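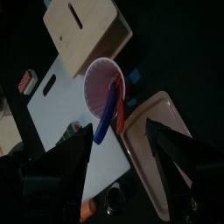

Page last changed: January

About Us

Ravness is a night school for people who would like to fix their own stuff. We teach basic home repair, mending, sharpening and a certain amount of plumbing, in the old seed warehouse on the Cindville side of Jinelton. We have done this for 18 years, which surprises the bank more than it surprises us.

How we started

The school began as an argument over a dripping faucet. Three neighbors on the same street had been quoted three prices for the same washer, and the cheapest of the three involved a new sink. One of them owned a wrench. By the end of that winter there were nine people in a garage on class nights, most of them holding something that leaked.

The garage belonged to a household that eventually wanted to park in it, so we moved. First we had the back half of a carpet store (warm, quiet, smelled of carpet), then a church basement with one outlet, and then the seed warehouse, which has plenty of outlets and a freight door that closes if you ask it nicely. We still find sunflower seeds in the window tracks.

The name came with the building. It was painted over the door in letters three feet high, and repainting was going to cost more than the drill press. People assume Ravness was a founder. We have stopped correcting them, and a few students speak of him quite fondly.

What we teach

Courses run for six weeks, one evening a week, 7 p.m. to 9:30 with a break in the middle for coffee and complaints. The regular list is Home Repair 1, Home Repair 2 (for those who took the first one and went home overconfident), Mending and Alterations, Knives and Tools, Small Furniture, and Water, which used to be called Plumbing until we noticed that no one signed up for Plumbing.

Class size stops at 20. We tried more once, in Small Furniture, and had a waiting line for the glue.

You don't need any experience. You don't need your own tools either, though you're welcome to bring them, particularly if they came from a grandparent and you have been afraid to ask what they do. We have identified most of these so far. There is one in a glass case by the office that we have not, and guesses may be left in the jar.

We don't teach electrical work beyond changing a lamp cord and knowing when to stop. Our insurance company feels strongly about this, and after the business with the toaster oven we have come around to their view.

Who teaches here

Our teachers have all done the work for a living, or are still doing it and come straight over with sawdust in their socks. They are paid for prep time as well as class time. Several first came as students, and one failed Home Repair 1 so thoroughly that the course was rewritten, then came back to teach it. We don't print their names on this page because the last time we did, they all started getting calls about gutters.

What it costs

A six-week course is $100, materials included, except in Mending, where you bring the pants. If that's more than you can manage, write to the office and tell us what you can pay. There is no form and we won't ask for a letter from anybody. The Lim Fund, set up by a former student who saved a great deal of money on a water heater, makes up the difference.

Refunds are given in full up to the second class. After that you have learned how to shut off your water main and we consider the debt settled.

The repair log

Anything mended in class goes into the log, a row of green ledgers on the shelf behind the front desk. The count stood at 947 when we last added it up. That covers chairs, zippers, hinges, rakes, two accordions and a cuckoo clock whose owner had been happier when it was broken. Failures are recorded too, in a separate ledger, which is thicker than we'd like and a lot more fun to read. Visitors can look through either one.

Finding us

We're behind the tire shop. Delivery drivers, map apps and most of our own students will take you to the front of the tire shop, where the staff are very patient and will point. Parking is free after 6 p.m. The ramp is on the left side of the building, and the freight door is not an entrance, whatever it may look like at the time.

The office is open from noon until the last class lets out. The phone is answered by whoever is closest to it, so please be kind if there's sanding going on. New course dates go up on the Schedule page in January and again before fall.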